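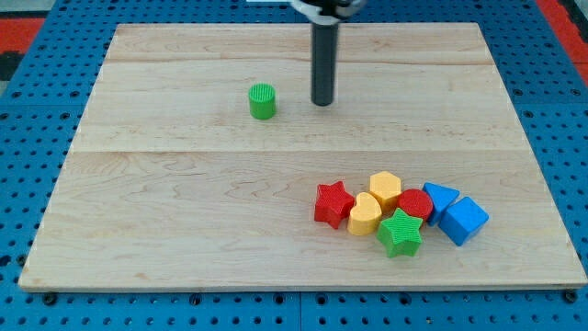

A pale board made of several planks, on a blue perforated work surface.

The Case for Publishing Movement Figures

Furniture retailers publish a great deal of data about wooden tabletops. A typical product page lists length, width, thickness, weight, finish, country of manufacture and the number of boxes it ships in. Almost none of them list how much the top will change in width between January and July, although that figure decides whether the table survives its first few years.

The physics is settled. Wood takes on moisture from the air and gives it back, and it swells and shrinks mostly across the grain. Change along the grain is small enough to ignore in furniture. The amount across the grain depends on the species, on how the plank was cut from the log, and on the range of humidity in the room. All three can be known or estimated by the manufacturer. The buyer usually knows only the last, and often not that.

A manufacturer who glues up a wide panel has already made a decision about movement, whether or not anyone wrote it down. If the top is fixed to the base with slotted brackets, the slots have a length, and somebody chose it. If it is fixed with plain screws through tight holes, somebody chose that too, and the top will probably split or pull the base out of square.

I bought a Flomholm dining table from Lellon three years ago. The documentation ran to 18 pages, and 2 of them covered the correct disposal of the packaging. Movement was covered by one sentence: "Wood is a natural material and small variations may occur." By the second winter the top had a crack running in from one end that would take the edge of a coin. The warranty department replied on a Friday to say that cracking due to indoor climate was excluded. I asked which indoor climate the table had been designed for. The reply quoted the same sentence back to me.

My objection is to the exclusion more than to the crack. A company can reasonably decline to cover use outside a stated range. Lellon stated no range. A tire has a load rating and a power supply has an operating temperature, and the warranty on each refers to those numbers. A tabletop should come with a humidity range and an expected change in width across it.

The usual answer from the trade is that customers would be confused. Marius Costache, who ran the panel line at Nedelcu before he retired, put it to me more bluntly: a printed number invites people to measure. I think he is right, and I think it argues for printing the number. Most buyers will skip it, as they skip the weight limit on a shelf. The ones who live with forced-air heating and no humidifier will have some reason to read it.

A second answer is cost. The shrinkage coefficients for common species are in published tables, and the arithmetic fits on an index card. Stornesora already prints a movement figure on the underside of its workbench tops, next to the batch number. Mine is from batch 2427. The label gives the species, the moisture content at assembly and the expected change in width for a stated humidity range. It is smaller than a playing card.

There is a fair complaint that a calculated figure will be wrong for any individual panel. Planks from the same stack differ, and a glued panel averages those differences imperfectly. Fuel economy figures have the same defect and are still useful for comparing one car with another. A tolerance can be printed beside the value — engineers do this routinely.

Veneered tops should carry the label as well, if only to show how little they move. For many heated apartments a veneered top is the better purchase, and a retailer that listed both figures side by side would sell more of them to the right people. At present "solid wood" is treated as a grade, when it describes a construction with a known behavior and a known set of requirements.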